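Garnside Reading Circle, progress report, Dec 15, 2002

Dear Shirley Lockwood,

Thank you again, so very much, for the grant, and for your patience while I got this down on paper!
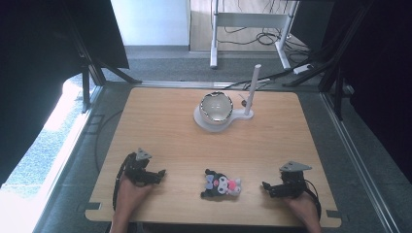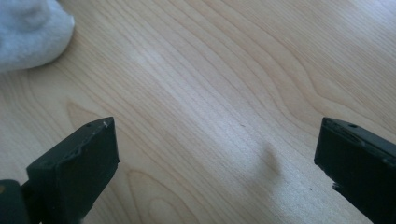
Since October we have lent 853 books, which is more than we dared hope, and Thảo Âu now runs the evening group for parents (they do love to stay and talk). We have spent 624 dollars, mostly on shelving. Tín Lò will send the receipts.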